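14 April 2021

Spent the day on the hand-held grippers. The right one had been closing short since we got back from Urnham, so I started with that and left the left one alone until I knew what I was dealing with. Backed off the finger screws, wiped the pads with a cloth and plain water, and put them on again with even pressure. The Dotar manual says 90 minutes for the whole job. It took me 35.

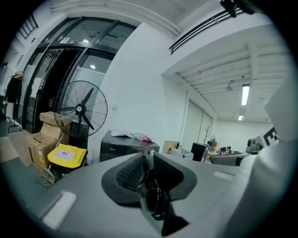
The trouble was in the travel. I had zeroed it in October with the fingers pressed hard together, and the rubber has given a bit in the months between. Zeroed it again with the fingers only just touching. Did that twice and got the same reading both times, so I wrote it in the log and moved on.

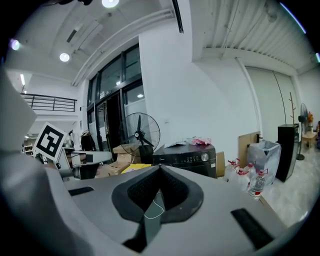
Cables next. I want more slack near the wrist, as the run is tight when I turn my hand over. Farkia still have not sent the short ties, so it is tape for now. Wrote to Şimşekoğlu about spare pads and asked for two sets. 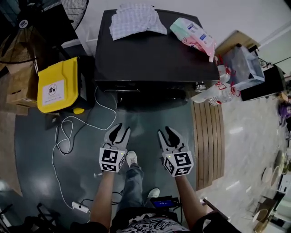 Then the markers. Checked each face for lifting corners and pressed them flat with a thumb. After that, open and close, slowly, left then right, and the same again at full speed. The right still feels a little stiffer to my hand. I shall look at the spring tomorrow before I change anything else. Charged both packs and was home by seven.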